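**Pedestal table base cleaning** is the removal of dust, shoe marks and floor residue from the legs, posts, mounting plates and foot of a table that stands on a central support. It is treated separately from tabletop cleaning in most housekeeping schedules, as the parts involved are reached from the floor and are made of different materials from the top.

## Construction

A pedestal table carries its top on a central structure in place of four corner legs. In the simplest form, one column joins a single mounting plate to a single foot. In the multi-post form, two or more metal tubes rise from a shared foot and spread outward to separate plates screwed to the underside of the top. Posts may be straight, slanted or bowed.

The foot is usually a flat disc or a shallow dome. A dome sheds crumbs and liquid toward its rim, where they collect in the seam between the metal and the floor. A flat disc holds them on its upper face. Both types are commonly finished in powder coat, a baked-on layer of colored resin that resists chipping but shows grease when it is dark.

The Sametti range of round meeting tables, sold to offices and shared workrooms, uses three posts on one foot. The maker's care sheet lists a foot weight of 18 kilograms and advises against lifting the table by its posts.

## Soiling

Dirt on a pedestal base falls into zones by height:

- **Foot.** Shoe scuffs, grit and dried mop water. The heaviest soiling is on the side facing the most used chair.
- **Lower posts.** Rubber marks from soles and chair casters, generally within 40 centimeters of the floor.
- **Upper posts.** Fine dust, with hand grease where sitters grip a post to pull themselves in.
- **Plates and underside.** Cobwebs, dust held by screw heads, and drips that have run around the edge of the top.

Where posts meet the foot, the narrow gaps between them trap lint. These gaps are difficult to clear with a flat mop and are normally wiped by hand.

## Method

Work proceeds from the top down, so that loosened dust falls on parts not yet cleaned. Chairs are moved back far enough for the cleaner to sit or crouch beside the foot. The underside and plates are dusted first, followed by each post and then the foot. The floor is done last.

A post is wiped along its length with the cloth pressed against the metal. Circular rubbing is reserved for scuffs. On slanted posts the lower face is wiped separately, as it is not visible from a standing position and is often missed. The cleaner changes position between posts; reaching across the foot to the far side puts strain on the shoulder and gives uneven pressure.
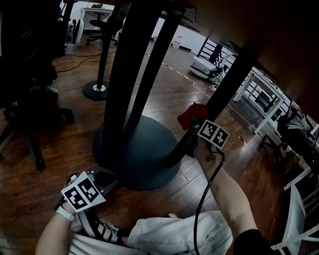
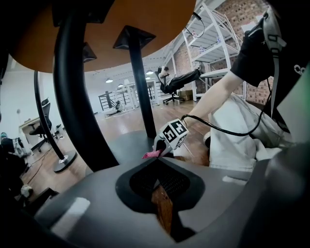
## Materials

Cloths are the standard tool. Microfiber picks up dry dust without spray and is preferred for powder coat. Cotton holds more water and is used on feet with dried spills. Cloths are often color-coded, so that one used on a foot is not later used on a tabletop. Sponges serve for scuffs, though the abrasive side of a two-sided sponge will dull a smooth coating.

A mild dish soap solution is sufficient for ordinary soil. Solvent cleaners can soften some coatings and are tested first on the underside of a plate. Water should not be left standing at the rim of the foot when the floor is wood, as it can enter the joints between planks and lift the finish.

## Frequency and wear

Schedules vary with use. A manual by Ekene Obi for the cleaning contractor Olatunji sets a weekly wipe for feet and lower posts and a monthly one for plates and undersides. Milan Wouters, in a maintenance survey of 272 tables for the furniture rental firm Raltell, recorded coating wear mainly at the lower ends of posts and attributed most of it to caster contact.

Loose plate screws are frequently found during cleaning. They are tightened by hand with a screwdriver, as powered drivers can strip the holes in a wooden top.

## See also

- Caster maintenance
- Powder coating
- Wood floor care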